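Datbridge Gripper Trial Package for Simulated Arms
Supplied by Van den Broek, Pirnport

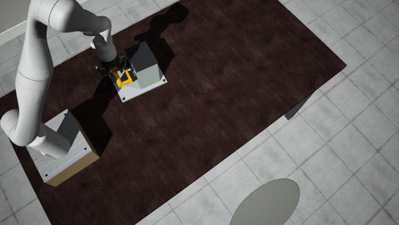

Before you buy a gripper, it is good to try it on the same task as the others. The Datbridge package lets you do this in simulation. You load one arm, you change what is mounted on the wrist, and everything else in the cell stays the same. So when the result is different, you know where the difference comes from.

The package is made for small integrators, for teachers, and for anyone who must choose between two or three grippers and has no free arm to test them on.

What is included
White six-axis arm model on a pedestal with bolted top plate
Table cell with dark top and tiled floor
Black linkage gripper, ready mounted
Drostetti parallel gripper, long stroke, as second tool
Task set "Plate and Block", with yellow bar object
Controller settings file for each gripper
Log viewer

About the Plate and Block task
The yellow object has thick rounded bars and must be handled over a flat gray plate, with a tall block close beside it. We chose this on purpose. Many grippers do well on an open table, but when there is a neighbor on one side, the linkages need space to open, and this space is sometimes not there. A gripper with linkages that go out wide to both sides will have to come in at another angle or open less. You will see this in the log as contact with the block, also when the grasp itself is good.

Please read the contact column first and the success column after. A customer who looks only at success can choose the wrong tool.

How a comparison runs
One comparison is 300 attempts per gripper. The start position of the yellow object is changed a little for each attempt, and the same positions are used again for the next gripper. You can set fewer attempts for a quick look, but below 100 we do not advise to make a decision on it. The log can be exported as a plain table.

Closing force and finger speed are set in the controller file. Both have 5 steps. Keep them on the middle step for the first run with every gripper, then change only one of them.

What the package does not do
It does not tell you how the fingers wear. It does not model cables or air hoses. Friction on rounded surfaces is simplified, and we recommend to confirm the final choice on a real part.

Changes in the November version
Shadows from the arm are now calculated for the camera view. This is useful if you test vision together with the gripper.
The block can be moved or removed from the task menu.
Corrected: wrist rotation was reset after a pause.

Ordering
Article number 2135. One license is for one workstation. Schools can ask for a classroom license. The Drostetti model can be exchanged for another parallel gripper from our list, please write this in the order.

For questions about your own gripper model and if it can be imported, contact Inger Kirkegaard at the Pirnport office. Please send the drawing of the mounting flange with your first message.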